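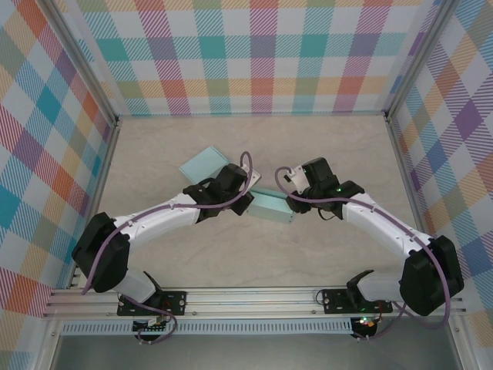
Dreldale Marine Engineering Forum
Ship Design and Conversion
Topic: Battery room ventilation on the Katasar hybrid ferry conversion

Posted by: Tove Kjærgaard (Moderator)
Members are invited to comment on the arrangement of battery spaces in older car ferries undergoing hybrid conversion. The case for discussion is the Katasar, a double-ended ferry of 65 meters operated by Vestergaard. The owner intends to place two battery rooms below the car deck, each with a separate exhaust duct leading to the open deck. The outline drawings were circulated to registered members in December. Please keep remarks to the technical matter and refer to drawing numbers where possible.

Posted by: berkidine_design
Our office prepared the outline drawings. The ducts are routed through the former engine casing, which leaves the car deck lanes unchanged. Drawing 11 shows the run for the forward room and drawing 13 the run for the aft room. The owner asked that no lane width be lost, and this condition governed most of the layout.

Posted by: hullform_west
I do not agree with the use of the old casing. Both ducts share one vertical trunk for part of their height. A fire in that trunk would affect the exhaust from both rooms at once. Separate trunks, port and starboard, would be the sounder arrangement, even with some loss of lane width.

Posted by: berkidine_design
The shared part is divided by an insulated steel bulkhead over its full height. This is shown in section on drawing 13. We consider the two ducts to be separate for the purpose of the safety assessment.

Posted by: hullform_west
I have read the section. The division ends at the fan platform, where both fans stand in the same compartment. My objection stands for that level.

Posted by: Ľudovít Kováčik
Having served as chief engineer on two ferries of this type, I would support the casing route but not the common fan platform. Crews need to reach one fan while the other space is closed off. A second access door on the outboard side would meet the need, and the structure there is light enough to allow it.

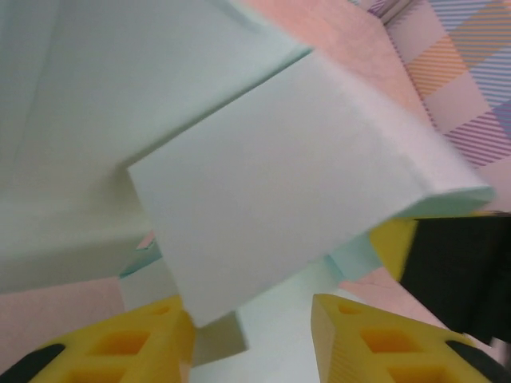 Posted by: quayside_reader
Can the battery rooms share a single supply fan if the exhaust ducts are kept separate?

Posted by: Tove Kjærgaard (Moderator)
A separate supply fan for each room is what the owner's specification requires, so a shared unit would not be accepted for this vessel.

Posted by: berkidine_design
The moderator is correct as to the specification. With regard to the fan platform, we will examine a dividing bulkhead together with the outboard door proposed by Mr. Kováčik. The weight can be accepted. The clearance to the mooring deck stair is less certain.

Posted by: hullform_west
A bulkhead at that level would answer most of my concern. I would still prefer separate trunks in a new vessel.

Posted by: Tove Kjærgaard (Moderator)
The topic will remain open until the revised drawing is issued. Comments on the battery cooling system should be placed under the separate heading for that subject.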